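Wenport Works Open Day Working Group
Minutes of the review meeting, April
Meeting Room 2, 2.00 pm

Present: Haf Watkins (chair), representatives of Production, Maintenance, Quality, Training and Site Safety.
Apologies: Stores.

1. Minutes of the previous meeting

Agreed as a correct record, with one amendment. Under item 6, "Tekico cell" should read "Bellis cell".

2. Matters arising

2.1 The visitor route through Bay 3 was re-marked before the open day as requested. Production noted that the tape at the goods-in door had lifted by the afternoon. Maintenance to use the heavier grade next time.

2.2 The second loudspeaker had not been delivered. A unit was borrowed from the canteen.

3. Attendance

3.1 The gate recorded 1,429 visitors over the day, including school parties. The busiest period was between 11.00 am and 12.30 pm.

3.2 Groups for the automation area were limited to 8 persons. Site Safety reported that the limit was kept to, apart from one school party which was admitted whole and then divided at the barrier.

3.3 The queue for the automation area reached back to the stairwell at midday. It was agreed that timed tickets should be considered under item 7.

4. Palletising cell (Bellis)

4.1 The cell ran its normal programme at reduced speed. There were two stops, both caused by the light curtain. Quality asked whether either stop had been a fault. Maintenance confirmed that a visitor's bag had broken the beam on each occasion and that the curtain had responded correctly.

4.2 The commentary was judged too long. Training to cut the script so that it fits one pallet layer.

4.3 Several visitors asked what happens to a damaged carton. The present display does not cover this. Quality will supply a short text for the panel.

5. Hand-held gripper demonstration (Didamard)

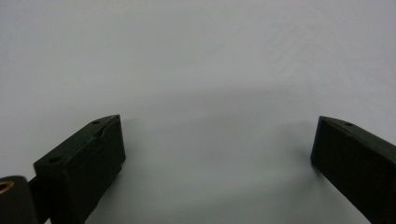
5.1 The Didamard demonstration was run from the bench at the far end of Bay 3, with visitors invited to work the gripper themselves under supervision. Training explained that operators' movements made with the tool are recorded and used later in programming the arm. The view from the tool's own camera was relayed to the wall screen. With the fingers open and nothing between them, the two dark, angled blocks show clearly against the pale surface, and Training found this the best starting point for explaining how the gap is judged. The holes in the tops of the fingers drew questions from engineering students, and it was agreed that the presenter should have a drawing of the finger to hand.

5.2 Each visitor's turn was planned at 50 seconds. In practice turns ran over, mainly where younger visitors wished to repeat a pick. Production suggested a visible timer. Training preferred a fixed number of picks per person. The chair asked that both be tried at the rehearsal.

5.3 Quality reported that test pieces had become mixed between trays during the day and that the afternoon sessions used a set which did not match the display card. Trays to be labelled on the front edge.

5.4 The screen was difficult to read from the back of the group – the brightness had been set for the previous position by the window. Maintenance to reset it and raise the bracket.

5.5 Site Safety asked for the risk assessment to be extended to the trailing cable between the tool and the bench. No incident was reported. Maintenance proposed an overhead run with a strain relief at the bench end. Agreed.

6. Inspection station (Tekico)

6.1 The Tekico station was shown as a static exhibit, the replacement lamp not having arrived. Visitors' comments on this were mostly unfavourable.

6.2 Quality recommended that the station be withdrawn from the route unless it can be run live. The meeting agreed, with Production dissenting on the ground that the station explains the reject lane.

7. Feedback and next event

7.1 The number of completed comment cards was 32. The chair considered this too few to support firm conclusions. The hands-on session was mentioned more often than any other part of the visit, followed by the canteen.

7.2 Timed tickets for the automation area were agreed in principle. Slots will be set once the turn length under 5.2 has been decided.

7.3 A rehearsal will be held with the apprentice intake acting as visitors. Date to be circulated by the chair.

8. Actions

Maintenance – floor tape, screen settings and bracket, overhead cable run.
Training – shortened script for the Bellis cell, finger drawing, trial of timer and fixed picks.
Quality – carton text, tray labels.
Site Safety – revised risk assessment for the Didamard bench.
Haf Watkins – rehearsal date, ticket proposal.

9. Any other business

Production asked that ear protection be returned to the cabinet by the Bay 3 entrance after visits. Noted.

The meeting closed at 3.25 pm.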